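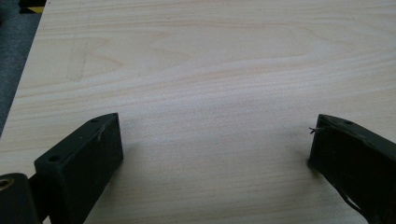

*상판의 나뭇결, 가까이에서. 위쪽에 크게 번지는 무늬가 있습니다.*

# 플리마(Plima)를 소개합니다

안녕하세요, 찾아와 주셔서 고맙습니다. 플리마는 나무 테이블과 뚜껑 달린 나무 상자를 만드는 작은 회사입니다. 회사 소개라고 하면 연혁부터 쭉 적어야 할 것 같은데, 막상 쓰려고 앉으니 테이블 이야기가 먼저 하고 싶어지네요. 조금 길어질 것 같으니 마실 것 한 잔 옆에 두고 천천히 읽어 주시면 좋겠습니다.

## 테이블에서 시작했어요

처음에는 사무실 휴게실에 놓을 테이블만 만들었습니다. 회의용 큰 책상도 아니고 식탁이라고 부르기도 애매한, 서너 사람이 둘러서서 차 한 잔 마시고 가는 그런 테이블이요. 첫 주문을 주신 곳이 옆 건물에 있던 인쇄소 고르키에(Gorkier)였는데, "종이 먼지가 앉아도 보기 싫지 않은 색으로 해 달라"고 하셔서 밝은 나무를 골랐던 것이 지금까지 이어지고 있습니다. 진한 색도 찾으시는 분이 계셔서 한동안 같이 만들어 봤지만, 결국 저희 손이 자꾸 가는 쪽은 밝은 쪽이더라고요.

밝은 나무는 결이 잘 보입니다. 가만히 들여다보면 같은 판 안에서도 어느 쪽은 물결처럼 넓게 퍼지고, 어느 쪽은 가느다란 줄이 촘촘하게 지나갑니다. 그래서 저희는 상판을 고를 때 판을 바닥에 눕혀 놓고 이쪽에서 한 번, 저쪽에서 한 번, 빙 돌아가며 봅니다. 무늬가 큰 쪽을 앉는 사람 앞에 둘지 벽 쪽으로 보낼지, 이걸로 오전을 다 보내는 날도 있어요(점심 먹고 와서 마음이 바뀌는 날은 오후까지도요!). 효율적인 회사는 아닌 셈인데, 받으신 분이 "우리 건 무늬가 이쪽에 있네요" 하고 말씀해 주시면 그렇게 반가울 수가 없습니다.

표면은 번쩍이지 않게 마감합니다. 창가에 두어도 빛이 부드럽게 앉고, 컵을 올려놓고 손을 얹었을 때 미끈거리는 느낌이 적은 편을 저희가 좋아합니다. 재단하면서 그은 연필선은 납품 전에 지우는데, 혹시 희미하게 남은 것을 발견하시면 알려 주세요. 지우는 방법을 차근차근 안내해 드리겠습니다.

## 그다음이 상자였습니다

테이블을 보내고 나서 얼마 뒤에 잘 쓰고 계신지 들러 보면, 그 위에는 늘 무언가가 올라와 있었습니다. 물컵, 과자 봉지, 누가 출장 다녀오며 사 온 사탕, 반쯤 남은 차 상자. 다들 나눠 먹으라고 가져다 놓은 고마운 것들인데 봉지가 뜯긴 채로 이리저리 밀려다니고 있으니 조금 안쓰럽더라고요. 이 테이블에 어울리는 집을 하나 지어 주면 어떨까, 그런 이야기를 돌아오는 차 안에서 했던 기억이 납니다.

그렇게 만들기 시작한 것이 유리 뚜껑 상자입니다. 몸통은 테이블처럼 밝은 나무로 짜고, 뚜껑은 나무 틀에 유리를 끼우고, 뒤쪽에 작은 경첩을 달아 세워 둘 수 있게 했습니다. 안쪽은 칸을 나누었어요. 긴 것은 긴 것끼리 눕히고, 동그란 것은 동그란 것끼리 줄을 세우고, 자잘한 것은 한 칸에 수북이 담으시면 됩니다.

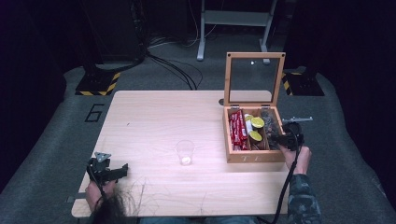
칸을 나누는 문제로는 저희끼리 꽤 오래 옥신각신했습니다. 칸이 많으면 보기에는 반듯한데 막대 모양 과자가 들어가지 않고, 칸이 하나뿐이면 며칠 만에 다 섞여 버립니다. 시험 삼아 아홉 칸짜리도 만들어 봤습니다. 예쁘기는 정말 예뻤는데, 한 칸에 손가락 두 개가 겨우 들어가서 사탕 하나 꺼내는 데 다들 애를 먹었어요. 그 상자는 지금 작업실에서 나사를 담는 데 쓰고 있고, 나사에게는 아주 좋은 집이 되었습니다.

뚜껑을 유리로 할지 나무로 할지도 고민이었습니다. 나무로 덮으면 가볍고 튼튼하지만, 뭐가 들어 있는지 열어 봐야 압니다. 유리로 하면 지나가다가도 "어, 아직 남았네" 하고 보이니까 채워 넣는 분도 편하고 꺼내 먹는 분도 즐겁습니다. 운송 중에 깨질까 봐 걱정하시는 분이 많은데, 포장할 때 뚜껑 안쪽과 바깥쪽에 종이를 겹쳐 대고 모서리를 따로 감싸서 보내 드립니다.

## 어떤 분들과 일하나요

휴게실이 있는 곳이면 어디든 저희 손님입니다. 작은 사무실, 치과 대기실, 동네 도서관, 음악 학원, 연구실까지 참 다양해요. 플레르코프(Plerkov) 어학원에서는 층마다 테이블 하나와 상자 하나를 짝지어 놓으셨고, 찻집 윤(Yoon)에서는 계산대 옆에 상자만 두고 손님들께 한 개씩 권하신다고 합니다. 어학원 쪽은 자꾸 초콜릿 칸만 먼저 비어서, 칸막이를 옮길 수 있게 해 달라는 부탁을 하셨어요. 듣고 보니 맞는 말씀이라 요즘은 주문하실 때 칸 너비를 정하실 수 있습니다.

상자는 지금까지 1000개를 만들었고, 테이블은 100개를 보냈습니다. 한 번에 많이 만드는 공장은 아니어서, 주문이 몰리는 4월에는 조금 기다려 주셔야 할 수도 있습니다. 재촉 전화를 주셔도 괜찮아요. 어디까지 되었는지 알려 드리는 것도 저희 일이니까요. 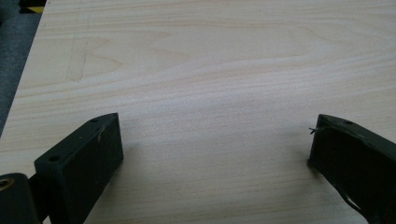 *테이블 상판. 아래쪽은 결이 곱고 촘촘하며, 왼쪽 위로 산 모양 무늬가 보입니다.*

## 오래 쓰시려면

테이블을 받으신 분들께 늘 드리는 말씀을 여기에도 적어 둡니다.

- 물을 쏟으셨으면 마른 천으로 눌러 닦아 주세요. 문지르는 것보다 낫습니다.
- 뜨거운 주전자나 냄비는 받침 위에 올려 주세요.
- 한 달에 한 번쯤 테이블 방향을 돌려 놓으시면 색이 고르게 변합니다.
- 상자 안은 비운 다음 마른 붓으로 구석을 쓸어 내세요. 과자 부스러기는 생각보다 칸막이 밑을 좋아합니다.
- 유리 뚜껑은 안경 닦는 천이면 충분합니다.

작은 흠집은 그냥 두셔도 괜찮습니다. 저희 작업실 테이블에도 컵 자국이 여럿 있는데, 어느 것이 누구 컵인지 서로 우기는 재미가 있어요. 그래도 마음이 쓰이시면 가져오세요. 상판을 다시 다듬어 드리고, 경첩이 헐거워진 상자도 고쳐 드립니다. 상자 앞판에 사무실 이름이나 짧은 문구를 새겨 드리는 일도 하고 있습니다. 글자는 작게 넣기를 권해 드리지만, 크게 원하시면 크게 해 드립니다.

## 찾아오시는 길

전시장은 작업실 건물 4층, 403호입니다. 엘리베이터에서 내려 왼쪽으로 끝까지 걸어오시면 됩니다. 평일 오전 열 시에 문을 열고 오후 여섯 시에 닫습니다. 미리 연락을 주시면 보고 싶으신 상판을 꺼내 놓고 기다리겠습니다. 그냥 구경만 하고 가셔도 좋고, 휴게실 사진과 치수를 가져오시면 같이 앉아서 어느 자리에 놓을지 그려 볼 수도 있습니다. 주차는 건물 뒤편에 하시고, 자리가 없으면 전시장으로 전화 주세요.

2021년 10월 17일
플리마 드림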